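Skisutthorpe cider

Skisutthorpe cider is a still, dry cider made in and near the village of Skisutthorpe. It is pressed from a mix of bittersweet and sharp apples and aged in used wine barrels, most of them bought from red wine producers. It is sold mainly in bottles and is usually served at cellar temperature.

Production

Apples are picked from late September, left in heaps until they soften, then milled and pressed. The juice ferments slowly over the winter with the yeast already present on the fruit. In March the cider is moved off its sediment and into barrels, where it stays for at least 200 days. Makers top up the barrels every few weeks to keep air out. Sugar is not added at any stage, and most of the cider is bottled without filtering.

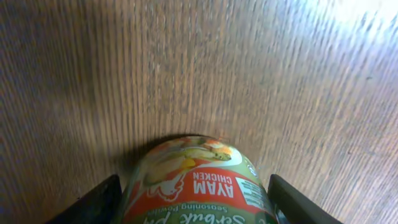 Vy Phí has argued that the time in barrel matters less than the fruit, and that a good Skisutthorpe can be told from its bitterness alone, before any oak comes through. Other writers on cider disagree – some place the barrel first and treat the local apples as ordinary blending stock.

History

Cider was made on farms in the district for home use long before it was sold. The first maker to bottle it for sale was Arkier, which started with a single run of 658 bottles. Huỳnh followed a few years later and was the first to put the apple varieties on its label. A third producer, Jeveteck, began as an orchard supplying the other two and now makes its own cider from fruit they do not take. 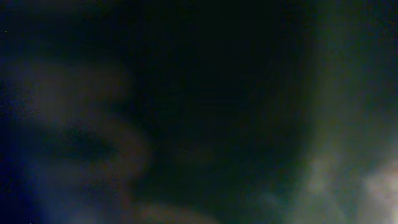
The three producers agreed on a shared set of rules covering fruit, barrel time and the use of the village name. Under these rules each maker may release up to 406 cases a year as Skisutthorpe cider. Anything beyond that is sold under the maker's own name. The limit has been criticized by restaurants, which often run out before the next release.

Taste and serving

The cider is deep gold and slightly cloudy, with firm tannin and low acidity. Common tasting notes include baked apple, leather and clove. It is often served with pork, hard cheese or smoked fish. Unopened bottles keep for several years – opened ones should be finished within three days.
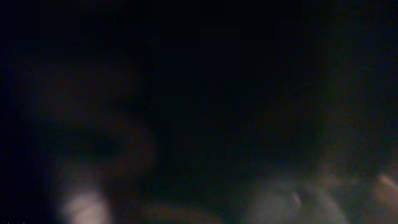 Vol. 12, p. 334

A sweeter style, made by stopping the fermentation early, is bottled in small amounts by Huỳnh. It falls outside the shared rules and does not carry the village name.

Related articles
Bittersweet apple
Barrel aging
Keeved cider
Perry
Tannin
Wild fermentation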